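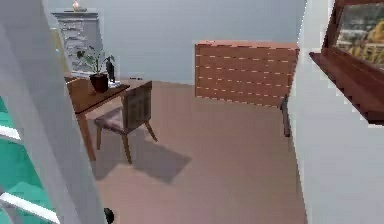

Testing the Taroter in a simulated room before you drive it at home

By Liis Jaunzems

This is the part of the Taroter build where the base is already on its wheels, the Ravard motor board answers to commands, and you want to see it drive across the living room. I ask you to wait one evening more. My first base drove into a bookcase at full speed with a wrong sign in the turning code, and the repair of the front bracket took longer than all the steps on this page.

What you need

The robot code from the previous part, with the settings file
Renora, installed and opening without errors
A room model with at least one chair in it
A tape measure

Step 1. Choose the room

An empty box with four walls is good for the very first start and for nothing after it. Take a furnished room. I like one with a desk, a chair with splayed legs and a low cabinet raised off the floor, because these three give the software different problems. The chair legs are thin and they lean, so the robot can meet them lower than it expects. Under the cabinet there is a gap which looks like free space from the height of the camera.

It is also useful that the robot must look into the room past the edge of a wall. At home it will start from the hallway, and there it sees only a piece of the floor.

Step 2. Check the scale

Renora works in millimeters and many room models are made in meters. If the robot appears as big as a house, or if you cannot find it at all, this is the reason. Put a test cube with a side of 400 beside the chair. The seat should be a little higher than the cube. If it is not, change the scale of the room and leave the robot as it is.

Step 3. Place the camera

Measure on your real base from the floor to the middle of the lens and write this number in the settings file under camera_height. Please do not copy my number, your bracket is probably different. Then set the tilt. Begin with zero and go down one degree at a time until you see the carpet near to the robot and still the back wall of the room.

Step 4. Turn on the shadows

Many people switch the shadows off because the simulation runs faster. For this test leave them on. A shadow of a chair lying on a pale carpet can be taken for an obstacle by a simple floor detector, and it is better that you learn this now. In my code the robot made a careful circle around a shadow two times before I understood what it was doing.

If this happens to you, open the detector settings and lower edge_weight in small steps. Do not lower it so much that the chair legs disappear too.

Step 5. The first drive

Set the speed limit to 2, the lowest value at which the wheels still turn evenly. Start the robot outside the room and give it a target on the open carpet between the chair and the cabinet. Watch the turn at the wall edge. If the base turns away from the target, the sign of the left motor is wrong. Correct it in the settings file and not in the code, otherwise you will correct it again after every update.

Step 6. The long drive

Now give random targets and let the simulation run for 3000 steps. Save the log. Search in it for the word "contact". My first long drive had 11 contacts, nearly all of them with the chair. After I made the safety distance wider, there remained one, at the cabinet leg.

Stanisława Górecki, who built the second Taroter in our workshop, recommends to repeat the long drive with the chair turned and moved away from the desk. I agree with her. At home a chair never stands where you left it.

Step 7. Move to the real floor

Copy the settings file to the robot and keep the speed limit as it was. For the first drive hold the base in the air and check that both wheels turn forward. Then put it down, stay near the stop button, and use the same kind of target as in Step 5.

Expect that real carpet slows the turns. If the base stops before it has turned enough, raise turn_gain a little and try again. Window light in the afternoon can also disturb the camera, so I do my first tests in the evening with the lamp on.

In the next part we mount the bumper and connect its two switches.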